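Radwa Shawky laughs when I ask how the knee is. "Which one?" she says, and then she's off, talking with both hands about tendons and stairs and the hill behind her house in Hirnundale that she can finally run up again.

It has been a long road back for the distance runner, who tore her left hamstring in November and spent weeks unable to sit through a meal. She had planned to race the Lenby 30 in the spring. Instead she learned to swim, badly by her own account, and discovered she loved it.

"I was the slowest person in that pool for 52 days straight," she says. "I kept a little calendar. There was a lady who must have been eighty and she lapped me, and then she'd wait at the wall and cheer! I wanted to cry and hug her at the same time."

Her coach, Manolis Fragkou, held her to short sessions and very long naps. She fought him on both. "Manolis would say, seven minutes today. Seven! I'd been running two hours before breakfast. But I did my seven minutes, and the next week it was a bit more, and I can't tell you how happy that made me."

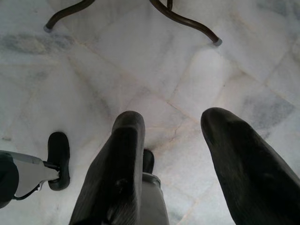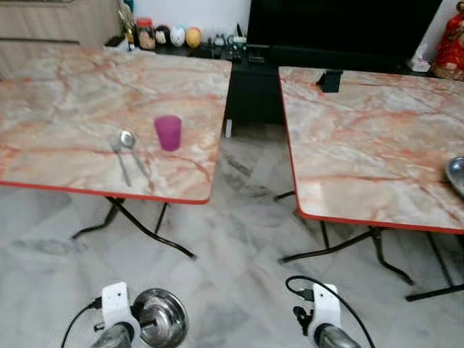
Marble pattern on the folding tables, and a white marble floor in the first shot.

What surprised her most was how much she missed the other runners. Ailsa Dalgleish, her training partner, called every evening with a full report of the miles, the weather and the gossip. "She'd do all the voices," Shawky says. "I knew more about the club when I was hurt than when I was there."

Her first race back was the Jummont relay, where she took the shortest leg and finished 461st on the day. She has the number taped to her fridge. "Best result of my life, I mean it. I was grinning so hard my face hurt more than my legs."

She is back to five mornings a week now, still swims on her days off, and has put her name down for Lenby again. Has Fragkou agreed to it? "He's thinking it over," she says, already lacing her shoes. "I've paid the entry fee, though."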